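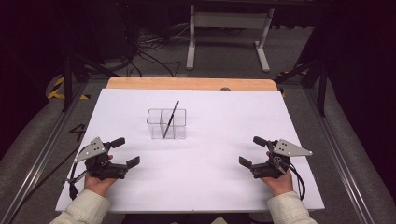 職場の備品は、個人に配るより共用にしたほうがいい。私は長くそう考えてきたが、最近は少し条件をつけるようになった。共用にしてよいのは、戻す場所が決まっている物だけである。

以前勤めていたロブレスという小さな出版社では、筆記具も定規もはさみも各自の引き出しに入っていた。10月の棚卸しで全員の引き出しを開けたところ、ペンだけで1025本出てきた。社員は80人である。それでも毎月の注文書にはペンの欄があり、総務のベレニセ・マルドナドはそこに数字を書き続けていた。足りないから買うのではなく、見つからないから買っていたのだと思う。

翌月から備品は各階の棚に集められた。最初の数週間は評判が悪かった。校正担当のブリサ・マンリケスは、赤ペンを取りに立つたびに読んでいた行を見失うと言った。もっともな不満で、校正の机にだけは個人用の赤ペンが残された。一律にしなかったのはよい判断だった。

問題は棚のほうにあった。大きな箱が一つ置かれ、何でもそこに放り込まれた。底のほうにある物は、誰も使わないまま古くなる。 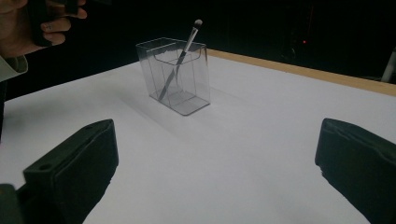

箱をやめて、種類ごとに小さな入れ物を並べるようになってから、棚はようやく役に立ち始めた。中身が外から見えれば、残りが少ないことに早く気づく。入れ物が小さければ、余分な物は入らない。一つ800円の入れ物を7個買っただけで、収納家具は増やさなかった。

共用にすると物を大事にしなくなる、という反論はよく聞く。クリソフォロ・クエバスもその意見で、自分の物だから手入れをするのだと会議で何度も述べた。はさみや製本用の刃物については、彼の言うとおりかもしれない。切れ味が落ちても、次に使う人が困るだけだからだ。こういう道具には担当者を決めるべきで、棚に置くだけでは足りない。

ただ、ペンや付箋に愛着を求めるのは無理がある。引き出しの奥で乾いたペンは、持ち主に大事にされていたとは言いにくい。

今の職場では、まだ全員が自分の引き出しを使っている。私の引き出しにも、いつ受け取ったのか覚えのない付箋の束が入っている。来月の打ち合わせでは、まず付箋と封筒だけを共用の棚に移すことを提案するつもりだ。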